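Support > Teleoperation > Closed tickets

Follower arm lags behind hand controller during demos

Opened by Nadhirah Lubis, Drakow site

We are recording tabletop demonstrations on the two-arm Prollarance setup. After 40 minutes or so of use, the right arm starts to trail the handheld controller. The operator closes the grip and the fingers shut late, so the episode has to be thrown away. The left arm is fine. Restarting the follower process clears it for a while, then it comes back.

Tried so far: swapped the controller cable, moved the controller to another port, lowered the camera rate. No change.
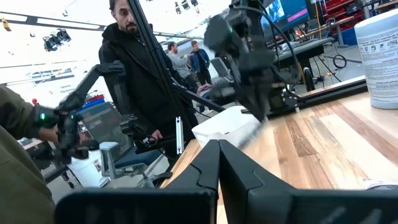
Reply from Brurby support: please send the timing log for one good episode and one bad one. Check also whether the log writer is on the same core as the control loop.

Update, Nadhirah: it was on the same core. Delay in the bad episode peaked at 200 ms. I have moved the writer to core 6 and we recorded all afternoon without a late grip. Old episodes with the lag are tagged – please leave them out of training.

Status: closed, reopen if it returns on version 2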